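Hostik build log — student bimanual project
8 Jul 2021

Long entry, sorry. I was in the shop from right after lunch until they wanted to lock up, and if I don't write it down tonight I'll forget which of the changes helped.

Where we left off: both arms moving, both grippers opening and closing on command, and the two of them completely unable to agree on where the middle of the floor is. The left one thought center was a little behind where the right one thought center was. Not by much, but the whole summer task is two grippers handling a bit of wire between them, and a wire doesn't forgive much (a foam block forgives everything, which is why we all felt so clever in January).

First job was re-zeroing. I homed both arms and redid the joint offsets on the left one from scratch, since that's the one that got taken apart for the wrist swap. Lesson for whoever does this next: support the upper link with your hand BEFORE you cut torque. I know it's on the sheet taped to the door. I read the sheet. I still let go a second early and the thing sagged onto my knuckles. Fine, no damage to anybody.

The old left shoulder offset in the config file was 412 counts. The new one came out at 378. I did it again because I didn't believe it, and got 378 again, so that's what is in the file now. If you have an old copy of the config on your laptop, please throw it away and pull the new one. Two of us were running different versions last week and we spent a whole afternoon chasing a bug that was only a stale file.

After that I ran the touch test, where both arms bring their fingertips in toward the same point and you crouch down and squint. Before the change they missed each other front to back. After the change they came in nose to nose on the first try and I did a small dance. Then I ran it from a different start pose and they were off again, though less than before. So there's some slop left. My guess is the left elbow, because if you hold the upper link and wiggle you can feel it give a tiny bit. I tightened the screws I could reach without pulling the cable clips. The ones behind the actuator will have to wait until somebody has the short hex key, which has walked off again. If it's in your backpack, please bring it home!

Speed. We've been running everything with the profile velocity limit at 2,000, and I cut it to 1,000 for both arms. It looks painfully slow, like watching somebody park a trailer, but the overshoot at the end of the approach went way down and the fingers stopped quivering when they arrived. I'd like to leave it there for the rest of the month. We can be fast later. The Fusley people who visited were running theirs slower than ours and their wire handoff was miles better, so I don't feel bad about it.

Cables. I spent more time on cables than on anything else, as usual. The rule I'd like us to adopt is that before any run, you move each arm by hand through the biggest reach you plan to use and watch the cable the entire way. Watch the cable, not the gripper. Everybody watches the gripper. The loop needs enough slack that the wrist can roll all the way over, but not so much that it drops down in front of the wrist camera. I redid the ties three times to get there. Spare ties are in the Sunbridge box, second shelf, and there are fewer of them now than there were this morning.

Wrist cameras next. The Shin script (still calling it that, it's what the folder is called) grabs a picture from each wrist at the start of every run, which is great, except it had left and right swapped. I figured this out by waving my hand near the left gripper and seeing it show up in the window marked right. Swapped the two names in the config and restarted. Both came up properly after that. Exposure is still on auto and I want to lock it, because bare wire is shiny and the picture gets brighter and darker depending on what the gripper is covering. I didn't get to it. Adding it to the list.

Then wires, finally. I wanted to see how the pair behaves coming in low over something small and real. The pose I used has both forearms close to horizontal, fingers pointed at each other and almost meeting, right over the little bunch of wires on the floor.
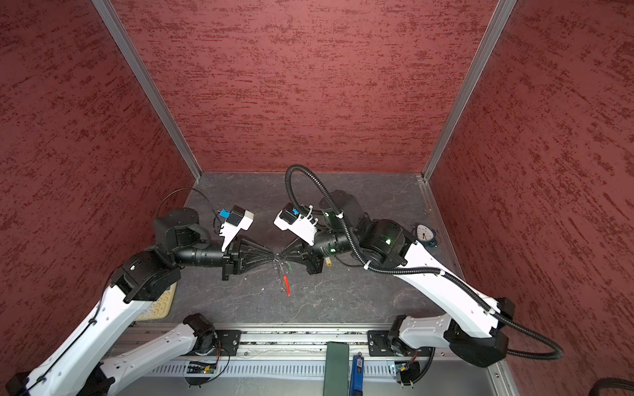 Why are we using two arms for this when one could pick up a wire by itself?

Picking it up is the easy half. A wire bends wherever it likes once you lift it, so one arm can carry it but can't straighten it or aim the loose end at anything. With a second gripper you can hold one end still while the other pulls gently or slides along, and the part in between goes where you want it.

I should put that in the poster text, it comes up every time we have visitors.

Results from the wire tries, such as they are. With the slow profile, the left arm could close on a strand and lift it most of the time when the strand was lying side-on to the fingers. When the strand pointed straight at the fingers it just got nudged along the floor. That makes sense once you think about the shape of the tips, and it means the approach angle matters more than we've been treating it. Right now our script only changes position and leaves the wrist roll alone. I think letting it choose between two roll angles would get us a lot for very little code.

The handoff worked once. Once! I'm writing it down as a win anyway. The left arm held, the right arm closed on the free end, the left arm let go and the wire stayed put. The next tries all failed at the same spot, with the right gripper closing a hair too far out and catching nothing. That's the same direction as the leftover error from the touch test, so I'm fairly convinced it's the elbow and not the script.

Things to do, in no order I'd defend:

Find the short hex key and do the back screws on the left elbow.
Repeat the touch test from four start poses and write the misses down in the sheet this time.
Lock the exposure on both wrist cameras.
Add the two roll angles to the pickup script.
Cut a few fresh lengths of wire, all the same. The ones I was using got pretty bent up by the end and I don't trust them for comparing runs.
Somebody please sweep the snipped tie ends off the bench. They're mine. I ran out of time.

One more for the software folks: the stop command works from the keyboard, but only if the terminal window has focus. I found this out with the browser in front and the arms on their way to a pose I didn't want. The power switch did the job, and I've moved it to where you can reach it sitting down. Until we have a proper button, keep a hand near it and don't run alone.

Config is pushed, the notes on the offsets are in the same folder, and I left both arms parked with torque off.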